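Chapter 4
Alloys, Fineness and Hallmarks

After reading this chapter you should be able to state the fineness of the common gold and silver alloys, convert between carats and parts per thousand, and read the marks struck on a finished ring.

4.1 Why gold is alloyed

Pure gold is too soft for most rings. It scratches, bends and loses fine detail, and a claw made from it will not hold a stone for long. The metal is therefore melted with silver, copper, zinc or palladium. Each addition changes the colour, the hardness and the melting range. Copper gives a redder alloy. Palladium gives a white one, which is usually easier to set than white gold made with nickel but costs more.

Fineness is the proportion of precious metal by weight, in parts per thousand. Eighteen carat gold is 750 fine and nine carat is 375. Sterling silver is 925. The word "carat" has a second use as the unit of weight for gemstones, and the two must be kept apart in written work.

4.2 Working a batch

The figures in this chapter come from the stock book of the Rundalcombe workshop, which cast 32 plain bands in one December. The total weight of metal, before the sprues were cut off, was 3,192 decigrams. Exercises at the end of the chapter refer back to this batch.

To find the fine gold in an alloy, multiply the total weight by the fineness and divide by 1,000. Thus 100 grams of eighteen carat metal contains 75 grams of gold. The remaining 25 grams is the alloying metal. Scrap should be sorted by fineness before it is weighed, and soldered pieces kept separate.
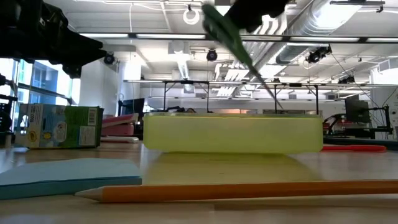
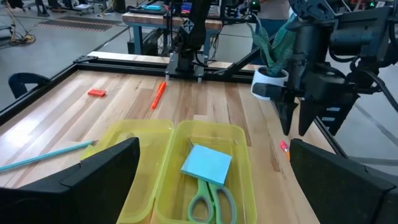
Noelia Tejada objects to teaching the conversion before the touchstone, on the ground that students then trust the stamp and never test the metal. Her own course begins with acid testing on 51 unmarked samples, and only later introduces the arithmetic. The objection has some force for bench trainees. Readers who prefer her order may take section 4.4 first and return to this point.

4.3 Reading the marks

A sponsor's mark identifies the person or firm that submitted the article. A fineness mark gives the standard of the metal, and an assay office mark shows where it was tested. A date letter may also be present. On narrow bands the marks are often worn, and a ten-power loupe is needed to read them.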